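Ticket: Demo cell, drawer task stops before close
Opened by: Lorna Gatchalian
Assigned to: Khurram Siddiqui
Site: Fonseca, ground floor demo room
Priority: High (open day in June, first visitors 10:00)
Status: Resolved, monitoring

Reported problem
During the rehearsal for the Kisau visit, the arm opened the drawer, then stopped on the closing move with "target pose out of tolerance." Restarting the task from the operator screen cleared the message. It came back on the next run. Cell software is Grisel, task file supplied by Ratico.

Khurram, 08:40
Pulled the log. 21 runs since the cell was moved downstairs, 5 stopped with the same message. All 5 are on the close. No joint faults, no network drops. Asked Lorna to leave the drawer open and the arm in place so I could compare the marker poses with the stored ones.
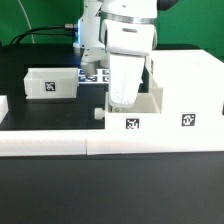 Drawer marker pose jumps between two solutions when the room lights are at full. The cabinet marker is stable. The close target is computed from the drawer marker alone, so every jump goes straight into the target.

Khurram, 09:15
Dimmed the front row of lights to 60 percent. Jumps are less frequent but still present. Do not treat this as a fix. Reran the camera calibration, no change in the result.

Gwenaël Roussel (Ratico), 11:30
Known behavior with the older task file. Set the close target to use the cabinet marker as reference and take only the drawer travel from the drawer marker. Also raise the pose filter from 2 samples to 5. Both settings are in the task file header. Reload the task after saving; a pause and resume will not pick them up.

Khurram, 13:05
Applied both changes and reloaded. 21 runs, no stops. Lights back at full for the last 5.

Lorna, 13:20
Confirmed from the operator screen. Does the visitor start button need anything?

Khurram, 13:25
No. It calls the same task. Keep the old task file on the cell PC until the visit is over. If the message returns, note the time and do not restart before I have the log.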